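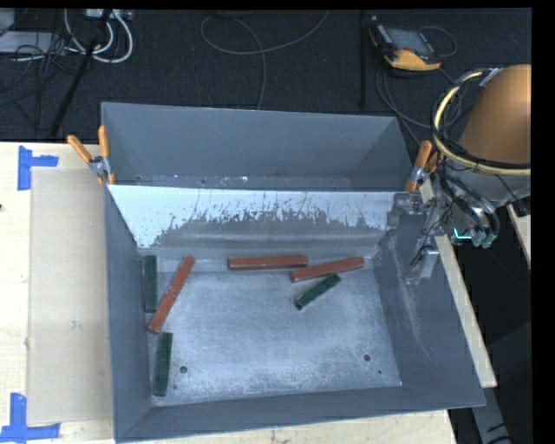 Dullunano switched on embeds for public channels overnight. Notes from moving our blog over to them, in a thread.

1/ The embed code is under Share > Embed on any public post. You get a script tag and a fallback blockquote. Keep the blockquote. If the script is blocked, it is all the reader gets.

2/ Default width is fixed. Set data-width to "auto" or it overflows the column on phones. The setting is case sensitive and fails silently.

3/ Load the script once per page, in the footer. The copy button includes it every time, so a page with 3 embeds requests it three times unless you strip the extras.

4/ Script weight is 43 KB compressed. The Flelari plugin we used before came in at 127 KB and pulled its own fonts.

5/ Edited posts update in the embed. Deleted posts collapse to a grey box with a link to the channel. If you are quoting something for the record, paste the text as well.

6/ Rate limit is 1,000 embed loads per hour on an unverified domain. Past that, readers get the blockquote. Verification is a DNS TXT record, and ours took most of the afternoon to be recognised.

7/ Sibiya themes add a max-height to iframes, which cuts off the reply count. Override it in your child theme.

8/ Video embeds autoplay muted. data-autoplay="off" works in every browser we tested except Arkimero on Android, where it is ignored. Bug filed 6/27/22.

9/ Private channels still return a 403. The docs list support for those as planned for November.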